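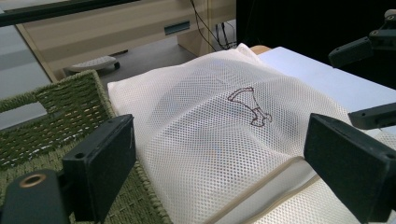
# Rerel Team League Results

Game results and ranking point changes for the Rerel team chess league, one season, all boards. The files were put together from the paper match cards and the league's own pairing spreadsheets.

## What is in it

The set covers 52 team matches. Four boards were played in each match, and every board is one row in `games.csv`. Forfeits are kept as rows and flagged in the `result_type` column, so filter on that before you compute any averages.

There are 107 registered players in `players.csv`. Not all of them played. Reserves who were listed at the start of the season and never sat down at a board have a player row and no game rows.

## Files

- `games.csv` — one row per board per match
- `matches.csv` — one row per match, with the team score
- `players.csv` — player key, club, starting rating, board order
- `moves/` — PGN files for the games where a readable scoresheet was handed in
- `notes.txt` — corrections made after the first upload

## Columns in games.csv

`match_id` joins to `matches.csv`. `board` runs from 1 to 4, with 1 as the top board. `white_key` and `black_key` join to `players.csv`. `result` is written from White's side as 1, 0.5 or 0. `result_type` is one of `played`, `forfeit` or `adjudicated`. `points_white` and `points_black` hold the ranking points gained or lost, and they are blank for forfeits.

Colors alternate down the boards. The home team has Black on boards 1 and 3. Two matches between Mastell and Hughes were played with this reversed by mistake, and the result was allowed to stand. The rows show the colors as played.

## Ratings

Starting ratings are the October list. They were not updated during the season, so a player who improved a lot keeps the same number in every row. Unrated players were given a provisional rating by their club captain. These are marked `P` and should not be trusted for anything fine-grained. The largest single gain over the season was 179 points, by a provisional player on board four for Badent.

## Move files

PGNs were typed in by hand from the scoresheets. Where the two players' sheets disagreed, White's was used unless it gave an illegal move. Games that break off in time trouble are cut at the last move both sheets agree on, and the result tag still gives the real result. That means the final position in a file may not look like a win for the side that won.

Clock times are not included. Time control was 40 moves in 90 minutes, then 15 minutes to finish.

## Known problems

- Match 31 has only three boards. The fourth card is lost.
- Two Hughes players share a surname and first initial. Before version 1.1 their games were merged under one key. Please use the current files.
- Adjudicated games count for team scores and ranking points, the same as played games.
- Badent changed its board order midseason. `players.csv` gives the first order only, so take the board from `games.csv`.

## Use

Free to use for study, club newsletters or software testing. Please keep player keys as keys and don't publish a matched list of names. If you find an error, send the match ID and board number along with the correction — a screenshot of the spreadsheet row is hard to work from. Corrections are usually loaded on a Thursday evening, after club night.

Maintained by Floor Bosman.

Contact | © Rerel Team League | Back to top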